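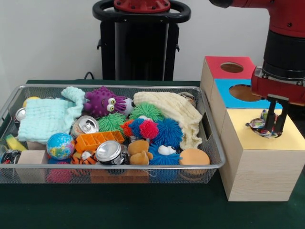 Toys, cloths and crushed cans in a wire-mesh basket.

Home & Town / Waste

The long way to the transfer station
Fellmont stopped picking up recycling at the curb. Most of the town still recycles, but the way people keep house has changed.

Wed 14 August
7 min read

The recycling truck made its last run through Fellmont in April. It had come every other week for 17 years, and for most of that time it took whatever was in the blue bin: glass, paper, cans, plastic tubs, and a good deal that should not have been there. The contract came up for renewal, the hauler's new price was more than double the old one, and the town let it go.

Trash is still collected on the old schedule. Everything else now has to be driven to the transfer station on Notberg Road, where there are separate containers for cardboard, mixed paper, clear glass, colored glass, steel cans, aluminum cans, two kinds of plastic, and textiles. The gate opens at 8 and closes at 4, four days a week. Residents put a sticker on the windshield. The sticker is free.

Fellmont has 2234 households. It is a spread-out place, with a main street, a closed feed mill, and a lot of long driveways, and the drive to the station can take 20 minutes from the north end. Many towns of this size have faced the same decision. Single-stream recycling, where everything goes in one bin, was easy to sell to residents and for years it was cheap to run. It depended on somebody buying the mixed material at the other end. When buyers got stricter about what they would accept, the cost of cleaning up a load moved back down the line to the towns.

A contaminated load is an ordinary thing. A jar with an inch of sauce in it breaks against a stack of newspaper. A garden hose goes in because it is plastic. Batteries go in because people feel bad about throwing them out. The sorting plant that took Fellmont's material charged extra for loads over its limit, and the town was over the limit most months.

What the station takes now is much cleaner, because people stand in front of each container and have to choose. An attendant is on hand but does not say much. The signs are large and have drawings on them. The cardboard goes straight into a compactor, and a full bale brings in a little money. Aluminum brings in more. Glass brings in nothing and is crushed for road base by Fesis, a gravel company in the next county, which takes it without charge as long as there are no ceramics in it.

The change has been felt most in kitchens. A curb bin lets you put off the question of what a thing is made of. A row of containers on Notberg Road does not, and few people want to sort a car full of loose material in the rain, so the sorting moves indoors. Hardware stores in the area sold out of stackable bins in the spring. People use paper sacks, milk crates, old laundry tubs, and the bottom drawer of the stove. One family on the north end gave up half of a coat closet. An apartment building near the mill put up shelves in the entry, and the tenants take turns with the drive.

Cans are the easiest. They rinse clean, crush flat, and do not smell if they are dry. Steel sticks to a magnet and aluminum doesn't, and there is a magnet on a chain at the station for anyone who is unsure. Bottles are heavier than people expect. Newspaper takes up less room than it used to, as there is less of it, and cardboard takes up far more. A household that orders a lot online can fill the back of a car with boxes in 10 days.

The hardest category is packaging made of more than one material. Snack bags and candy wrappers often have a thin layer of metal bonded to plastic. They look like foil, and a lot of people put them with the aluminum. The usual kitchen test is to squeeze one in your fist. Foil tends to stay crushed, and the plastic kind tends to spring open. It is not a perfect test. Neither kind of candy wrapper is wanted at Fellmont's station, where the aluminum container is for cans and clean household foil. Wrappers go in the trash. So do juice pouches, most coffee bags, and padded mailers with a plastic lining.

Textiles were a late addition. The town had not planned on a container for them, but the company that hauls the cardboard offered one, and it fills faster than anything except the cardboard itself. Clothes that can be worn again are pulled out and baled for resale. The rest is cut up for wiping rags or shredded for padding. Everything has to be dry. One damp towel in a closed container in summer can spoil what is around it.

Toys are a different matter, and the station does not accept them. A toy is usually several materials held together with screws, glue, or stitching, and the plastics in it are seldom marked. Rubber, hard plastic, stuffing, and a battery door may all be part of one small object. The thrift shop on Main Street, which is called Brekke after the building it occupies, takes toys in good condition on two mornings a week. It turns away anything with missing parts. The shop has seen more donations since April, and also more bags left at the back door overnight.

The numbers after the first months are better than the town expected in one respect and worse in another. The tonnage of recycling has dropped, and trash has gone up by less than the difference. Part of the gap is the food, liquid, and broken odds and ends that used to ride along in the blue bins and were counted as recycling. Part of it can't be explained from the scale tickets. Some residents may take their material to work or to relatives in towns with curb pickup. Illegal dumping, the thing people warned about at the hearings, has stayed close to where it was.

The people left out are the ones who don't drive. The town pays for a monthly pickup for residents who sign up on account of age or disability, and 100 households are on the list. There is a waiting list behind it. The pickup is done with a pickup truck and a trailer with wooden dividers, and it takes two days to cover the whole route.

Whether the arrangement lasts depends on the next budget. The station needs a new compactor, and the lease on the glass bunker runs out next year. There has been talk of opening a second gate on the north end, one morning a week, in the lot behind the old feed mill. The lot would need grading and a fence. The request for bids has not gone out.

In the meantime the blue bins are still in people's garages. The town said at first that it would collect them, and then that residents could keep them. They hold firewood, dog food, and sports gear. A good many still hold recycling, and ride to Notberg Road in the back of the car.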